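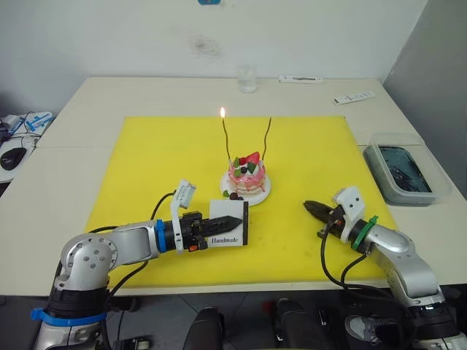
About Molteo

Home Cakes Cards & Candles Ordering About Us Contact

Molteo makes small cakes. We mention the size early, as the most common phone call we get is from someone who has ordered one for an office of 23 and would like to know where the rest of it is.

The business began one April in Nuria Vidal's kitchen, after a birthday for which she had baked a three-layer cake and invited four people. She ate it for nine days. By the end she had lost all interest in cake but had formed some strong views on portion size, and she talked Wichai Khamphan into going halves on a decent mixer. The mixer is still with us. It makes a noise on the second speed that we have agreed to stop discussing.

We now work out of a unit behind the old Okafor print shop, which left us a paper cutter, a great deal of shelving and a smell of ink that took a year to clear. The cutter is the reason our cards are so square.

What we make

One kind of cake, more or less. It's little and round, it has pink running down the sides if you ask for pink, and the top is finished with fruit: strawberry, dark berries, something green to keep them company. You can have it with candles or without. We sell candles in pairs, on the theory that one looks lonely and three on a cake this size is a fire drill.

Every cake goes out with a white card that says "Handmade." We argued over the wording for longer than we spent on the recipe. Wichai wanted "Made With Love," and was outvoted. Herman Ismail suggested leaving the card blank, which was cheaper. In the end we had 300 printed with the one word and a black stripe down the right-hand side, and when those ran out nobody could face reopening the question.

The card stands with the cake or lies in front of it, depending on who is setting the table. We have tried both.
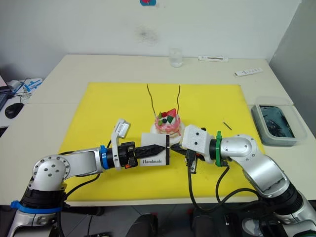

Kanyarat Chuensuk wrote to us after her mother's party to say that the cake lasted eleven minutes and the card has been on the refrigerator ever since. She wanted to know if she could buy the card by itself. She could, and did, and so can you. It's under Cards & Candles, and it has a better profit margin than anything that needs eggs.

How we lay things out

A small cake on a bare table can look like something left behind by the previous guests. Give it a round white plate and some color underneath. We're fond of yellow, which flatters pink frosting and forgives a good deal. Ours has picked up a few marks over time, and we've stopped apologizing for them.

Keep the plate near the middle, with plenty of room on every side. Clear a space for the card before you put it down, then leave it alone. Most of the damage we hear about happens during the final small adjustment.
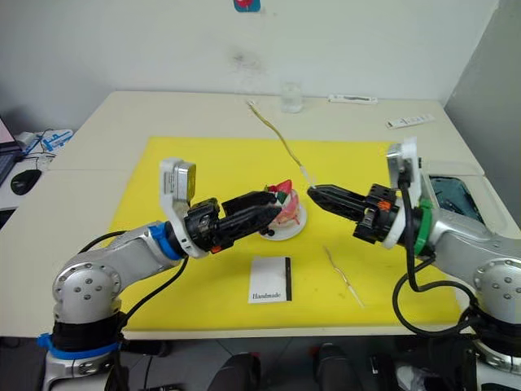
Put the candles in last. They should go straight down and stay there; turning them to find a better angle only makes a bigger hole. If a berry rolls off onto the plate, let it stay. People will assume you meant it.

Who we are

Nuria bakes. Wichai decorates and answers the phone, so please be patient if it sounds as though he has put you down in the frosting. Herman looks after orders and deliveries, and Marthinus Du Plessis does the accounts and eats the ones that come out crooked. He maintains that these are separate duties.

We close the book at 100 cakes a month. We went over that once and would prefer not to talk about it. To get on the list, use the form on the Ordering page, and tell us how many people you're feeding. We'll tell you if you need a bigger cake, and then you'll have to get it from someone else.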